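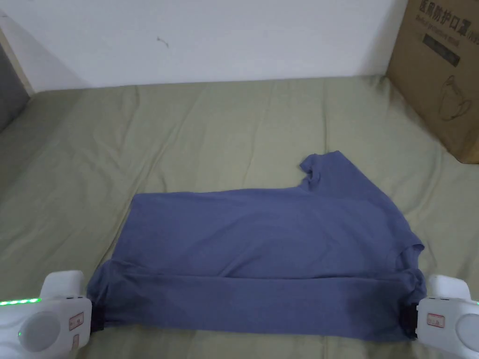 Ticket: right gripper loses the hem on the second fold
Opened by: Cletus Lindqvist
Status: open
Where: Stistbridge shared workshop, plus tests at home

Cletus, 4:15 pm
Same fault as in January. T-shirts only. The pair picks up both bottom corners fine, makes the first fold, then on the second one the right jaw lets go early and the hem springs back. Towels are OK. I've swapped the jaw pads and it made no difference that I could see.

Farah Saragih, 4:40 pm
Did you try it with the Preta build from last month, or the old one? The release notes say "improved grip on knits". I have read that sentence in three sets of notes now and would like to see a log.

Cletus, 5:05 pm
Preta build. Log attached. Close command goes out, jaw reports closed, position drifts open by 11 steps over the fold. No error raised. The software thinks it is still holding the shirt.

Farah, 5:20 pm
Then I don't believe the pads were ever the problem. Sounds like holding current. What is it set to?

Cletus, 5:32 pm
70 percent on the left, 70 on the right. I know what you're going to say.

Farah, 5:34 pm
That the setting screen and the motor don't always agree, yes. Read it back from the controller, please, and don't trust the slider.

Cletus, 6:10 pm
Read back: left 70, right 15. Slider still shows 70 for both. Set the right by hand over serial, ran the fold again, held four times out of five. Power cycled and it went back to 15.

Hatem Filali, 6:25 pm
So it isn't saving. I can patch the startup script to write the value every time.

Farah, 6:31 pm
Fine as a stopgap – but please don't close the ticket on it. Four out of five is not a fix, and we still don't know what the fifth one did. Cletus, can you keep the log from the failed run?

Cletus, 6:33 pm
Kept. Will run more tomorrow with the script in.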